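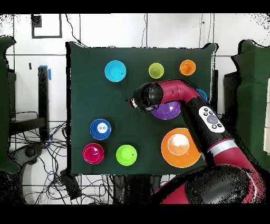 Colour is the cheapest sorting system in the kitchen, and the one most often wasted. Lorena Rivadeneira, who designs tableware for Stolico, assigns a colour to a job and keeps it there. In a mixed set of cups and bowls, blue might mean water, lime green snacks, and the big orange bowl fruit for the table.

Near neighbours cause the trouble. Turquoise and royal blue separate well in daylight but drift together under a warm bulb. Yellow-green and lime are worse. Her advice is to give such pairs different sizes or different shelves.

Background matters too. A dark green cloth shows up bright rims clearly and cuts glare from the bench. It is less kind to darker pieces, purple in particular.

For storage, Rivadeneira stacks by diameter first and colour second, no more than 5 to a pile. Bowls go at the bottom of the cupboard, with the widest at the back. Replacements should be checked against the old pieces at a window, as dyes vary between batches.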